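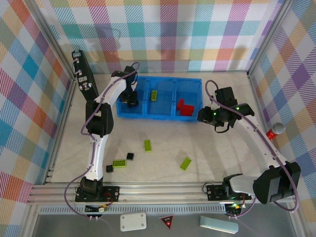
# Fanum open day – brick sorting demo

Recordings and notes from the open day in July, prepared by Neema Massawe. The visitors stood behind the line and watched two arms sort toy bricks into a blue bin with three compartments. Some of them also drove the arms by hand.

## What is inside

- `episodes/` – 30 recordings, one folder for each run
- `notes/` – my comments from the day, typed on Monday
- `visitors.csv` – age group and task only, no names

## The task

Bricks and small black cubes start on the gray table. Green and red bricks go to separate compartments. In the run shown, two red bricks are already on the right side of the bin and one yellow-green brick is in the middle, while three green ones are still on the table. The black cubes have no label in this release.

The purple cables are clipped along the arms. Please check the clips before you repeat the demo, I had to stop 3 runs for this.

## Known problems

- Episode 19 ends early. I kept it.
- The colored walls confuse the old Jarnetti color filter. Use the Unar one, with the default settings.
- The red object with the silver mesh top, near the right wall, is not part of the task – do not label it.
- Time stamps before lunch are 2000 ms late.

## Use

Free for teaching and research. If you publish something, please mention the Geraghty lab and write to me, I will add a link to this page.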